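Vunville > Opinion > Robots & Software

Search this site Go

Print this article | E-mail this article

Please stop tuning your planner on a blank gray table

I've been writing grasp planning code long enough to have a favorite wrong answer, and mine is the one where the planner reports success and you go look at the replay and groan. So this is a rant about simulators, but a friendly one, because I love simulators and would be out of a job without them.

My gripe is with tidy scenes. You know the kind: flat gray table, one red cube, light from nowhere in particular. We had one of those at Noguchi for ages. Our segmentation code scored beautifully on it, so we all believed the segmentation code was good (I believed it hardest, I wrote most of it). Then somebody swapped in a busier countertop texture and the masks went to pieces. Same object, same pose, same planner! We lost 2 weeks to that, and I'd gladly lose them again, because the bug had been sitting there since October.

People push back on this. They say busy textures slow down rendering, and sure, they do. Our nightly batch in Rondetti runs 400 scenes, and the plain version finished sooner. But what was it finishing? Four hundred easy questions. I would take 100 ugly scenes over 700 pretty ones any day, and I'd take them with thin, annoying objects too. Cubes are kind to you. A fork isn't. It's narrow one way and wide the other, the tines have gaps in them, and half your depth points land on whatever is behind it.
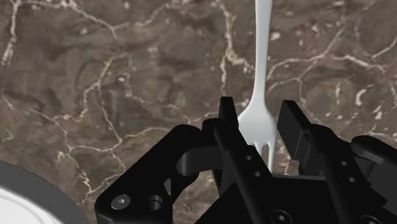
And the wrist view makes all of this worse, which is why I think it should be the first view you test and usually ends up being the last. The gripper eats a big chunk of the pixels. If your self-filter is off by a hair, the planner starts treating its own finger as an obstacle, or, my personal favorite, as part of the thing it's holding. Nirner, our replay viewer, lets you paint the filter mask right over the camera view, and I leave that switched on all day now. It's ugly and it slows the viewer down and I don't care.

So go put a loud stone texture under your robot tonight. Turn the shadows on. Rerun the same seeds you were so proud of and send me the worst one, I'd love to see it.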